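Nov 7, 2024

Sullside workshop, back bench. Went in to do one thing to the gripper and stayed until they turned the heating off.
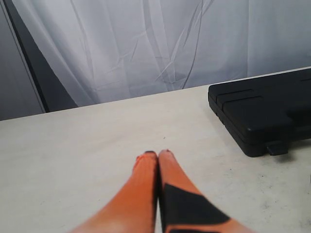
Fingers

The orange pair is on. I told Kieran they would be on by April, and I notice I was careful never to say which April. They close side by side with a thin dark line between them, and I stood there opening and shutting them for far longer than the job called for. Paweena asked if I was testing it or petting it.

The left one has gone a bit frayed at the top. I could sand it. I could also reprint it, which is four hours on the Wimer, and the Wimer has been making a noise like a man clearing his throat before bad news. Sanding, then. The tips still need to meet at the same height after I've been at them, so no enthusiasm with the coarse paper.

Backdrop

Hung the white sheet behind the table. Kamol looked at the creases and said his grandmother owned an iron. I said the arm wouldn't mind. He said the arm wouldn't, but the software would, and went back to his own bench in a manner I can only call smug. He may have a point. The folds cross right in the middle of the view and I don't want to spend a week teaching Plekonico (my name for the tracking script, chosen late at night, too late to change) that a wrinkle is not an object.

Also wiped the tabletop. It has scuffs that are simply part of it now, and some gray smudges toward one corner that I plan to discuss with a stronger cleaner.

The case

First target is the black plastic case, lying flat on the right side of the table. I don't expect to lift it. The plan is to bring the fingers up to the latch, stop short, and come back without hitting anything. Ngân thinks this is a low bar. Ngân wasn't here for the Inthanon servo, which had one speed and no regrets.

Wrote 19 lines of code for the approach move, deleted 2, put them back.

To do
Sand left finger
Iron. Borrow one, or own up to Kamol
Ask Somtochukwu for the longer wrist cable
Slow the close speed before Saturday
Eat something at the workshop that didn't come out of the machine in the hall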